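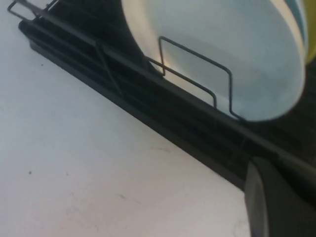
Große Schüssel hochkant im schwarzen Abtropfgestell.

Haushaltstipps: Abtropfen mit System

Große Schüsseln gehören hochkant ins Gestell. Flach mit der Öffnung nach unten belegen sie den Platz von vier Tellern und hüten darunter eine Pfütze, die bis zum Abendessen durchhält. Wer sie zuerst einräumt, muss später nicht stapeln wie beim Umzug.

Teller stehen hintereinander, nach Größe oder nach Farbe – dem Wasser ist das gleich, dem Auge weniger. Zwischen zweien darf Luft bleiben, auch wenn es in den Fingern juckt.
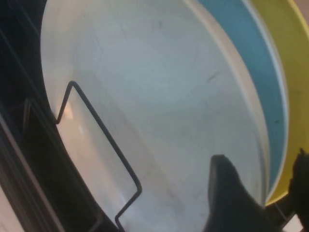 Weiß vor Blau vor Gelb: drei Teller in Reihe.

Graue Striche auf hellem Geschirr sind oft Metallabrieb vom Besteck. Etwas Natronpaste, 2 Minuten sanft reiben, abspülen. Scheuermilch bitte im Schrank lassen, dort steht sie ohnehin seit Juni. Das Gestell selbst will übrigens auch ab und zu gespült werden, vor allem die Rillen unten.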